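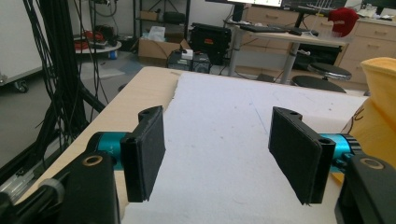
Why is the sea salty?

Rain slowly dissolves tiny bits of rock, rivers carry those dissolved bits to the sea, and when seawater evaporates, the salt stays behind. More of it comes from hot springs and volcanoes at the bottom of the ocean. This has been going on for a very, very long time.

That's the short answer. If you only needed something for your homework you can stop there, but the long answer is so much better, so I hope you'll stay!

I got started on this because of a letter from Mpho Swanepoel, who is 10 and lives in Eston. Mpho swallowed a big mouthful of ocean on vacation last August and wanted to know who put the salt in it, and also why the river behind the campground didn't taste like that when it runs straight into the same ocean. (Please don't drink from rivers, by the way. They can have germs in them even when they look perfectly clean.)

I love that second part. Rivers don't taste salty. Rivers run into the sea. So how can the rivers be where the salt comes from?

Start with rain

Rain seems like the plainest water there is. But on its way down it mixes with a gas in the air called carbon dioxide, the same gas that makes soda fizzy and the same one you're breathing out right now. A little of that gas dissolves in the raindrop and makes it very slightly acidic. I mean very slightly. You could stand in it all day and the worst that would happen is soggy socks.

Rocks, though, stand in it for thousands and thousands of years. Each shower loosens the tiniest bit of what the rock is made of, and those bits are called minerals. They dissolve, the way sugar does in a glass of lemonade. You can't see the sugar once you've stirred it, but one sip and you know it's there. The minerals trickle into streams, the streams join up into rivers, and off they all go to the sea.

So there is some salt in river water. There just isn't much, and your tongue isn't good enough to notice it. Mine isn't either.

Why doesn't the salt leave again?

Think about a puddle on the sidewalk. The sun comes out, and by lunchtime the puddle has shrunk, and by dinner it's gone. The water has evaporated, meaning it turned into an invisible gas called water vapor and floated up into the air. If the puddle was muddy, you'll find a ring of dried mud where it used to be. Mud can't float up into the air. It gets left on the sidewalk.

The sea does the same thing all day long, except it never dries up, and what stays behind is salt. The water goes up, turns into clouds, falls as rain, washes over more rocks, picks up another pinch of minerals, and comes back down the river. Then up it goes again. The water makes the trip over and over but most of the salt only goes one way.

I like to imagine a bathtub with the faucet barely dripping. Every drip has one grain of salt in it. The water in the tub keeps evaporating, so the tub never overflows, but the grains just pile up and pile up. Leave it for a few hundred million years and you would not want to take a bath in it.

The other place salt comes from

Rivers are only part of the story. On the sea floor there are cracks where seawater seeps down into the rock. Deep down, the rock is fiercely hot, and the water gets heated until it comes shooting back out again, full of minerals it has picked up on the way. These spots are called hydrothermal vents. "Hydro" means water and "thermal" means heat, so it's really a fancy way of saying hot water hole.

Some vents look like chimneys with black smoke pouring out. It isn't smoke at all, it's tiny specks of mineral that form when the hot water hits the cold water. Worms live next to some of them — worms taller than your teacher!

Underwater volcanoes add their share too. One of the two main ingredients in sea salt is called chloride, and a lot of the ocean's chloride is thought to have come from gases that volcanoes let out when the Earth was young. The other main ingredient is sodium, and much of that came from rocks. Put sodium and chloride together and you get sodium chloride, and you've definitely met that before. It's the stuff you shake on french fries.

Sea salt has other things mixed in as well, like magnesium, calcium and potassium. Magnesium tastes bitter, so a gulp of the sea is nastier than a gulp of salty water from your own kitchen. Mpho, I'm sorry you had to find that out with your mouth.

How salty is it?

Pretend you could scoop up one quart of ocean in a pitcher and let all of the water evaporate. You'd be left with a small heap of salt, not quite two tablespoons. Try to picture two tablespoons of salt in a pitcher of lemonade. Yuck.

Not every sea is the same. In places that are hot and dry, such as the Red Sea, the water evaporates quickly and hardly any rain falls to replace it, so the sea gets saltier. The Baltic Sea in northern Europe is the opposite. It's cool up there, plenty of rivers pour in, and the water is so mild that some freshwater fish can live in parts of it.

Then there are salty lakes. A lake that has a river flowing in and no river flowing out works just like the bathtub. The Dead Sea is the most famous one, and it's many times saltier than the ocean. Salty water is heavier than fresh water and pushes up on you more, so people can lie back in it and float with their toes sticking out. If you have a scraped knee, though, ouch.

There's a little lake like that called Daltutia, up at 2,775 feet, and I went to see it with my friend Roswitha Böttcher. The edges were crusty and white and crunched under our boots like old snow. Roswitha licked her finger to check. I told her not to, and then of course I did it too.

Will the sea keep getting saltier and saltier?

You'd think so! I certainly did. But for a very long time the sea has stayed about as salty as it is now, and the answer is that salt does get out. It's just sneaky about it.

Some of the minerals get used up by animals. Clams, snails and corals take calcium out of the water to build their shells and skeletons, and when they die the shells sink and can slowly turn into rock. Some minerals stick to mud and get buried on the bottom. Waves throw salty spray into the air and the wind carries it onto the land, and if you live near the beach you might have noticed it on the windows of the car.

And sometimes a whole arm of the sea gets cut off from the rest and dries up. All its salt is left in a thick layer, mud and sand settle on top, and after millions of years it ends up deep underground. People dig it up again in salt mines. I've been down one, at Stendeo, in an elevator that rattled for 706 feet with my ears popping most of the way. The walls sparkled when the guide pointed her flashlight at them. She said the salt there was older than the dinosaurs, and I've been looking at my salt shaker differently ever since.

How do fish put up with it?

Fish that live in the sea are always losing water through their skin and gills, so they drink a lot of seawater to make up for it. They have special cells in their gills that push the extra salt back out. Seabirds such as gulls and albatrosses have a different trick. They have glands near their eyes that collect salt from their blood, and it drips out through their nostrils. So a gull with a runny nose doesn't have a cold, it's just getting rid of its lunch salt.

People can't do any of that. Our kidneys clean our blood, but to get rid of the salt in a cup of seawater they need more than a cup of water, so drinking it leaves you thirstier than you were before. Sailors have known this for ages, and ships have always had to carry fresh water or find a way to make it.

Try it yourself

You need warm water, table salt, a spoon, a dark plate or shallow dish, and a sunny windowsill. Ask a grown-up before you borrow the plate.

Stir one spoonful of salt into half a cup of warm water until you can't see any grains. Pour a thin layer onto the plate and put it where the sun will reach it. Then leave it alone. This is the hard part.

In a day or two (longer if it's rainy) the water should be gone and you'll find white crystals. Look at them with a magnifying glass if you've got one. A lot of them will be little squares, since salt crystals like to grow in cubes.

I once tried it with a deep mixing bowl, filled nearly to the top, in my chilly back hall on Tarar Street. It took 29 days and my family was very tired of walking around it. Use a plate.

Words to know

Dissolve: to mix into a liquid so completely that you can't see it anymore.

Evaporate: to change from a liquid into a gas.

Mineral: a natural material that rocks are made of.

Hydrothermal vent: a crack in the sea floor where hot, mineral-filled water comes out.

Salinity: the grown-up word for how salty water is.

Next time I'm going to try to answer why the sea looks blue when a glass of it doesn't. If you've got a question of your own, get somebody to help you send it in, and tell me how old you are and whether your salt crystals came out square.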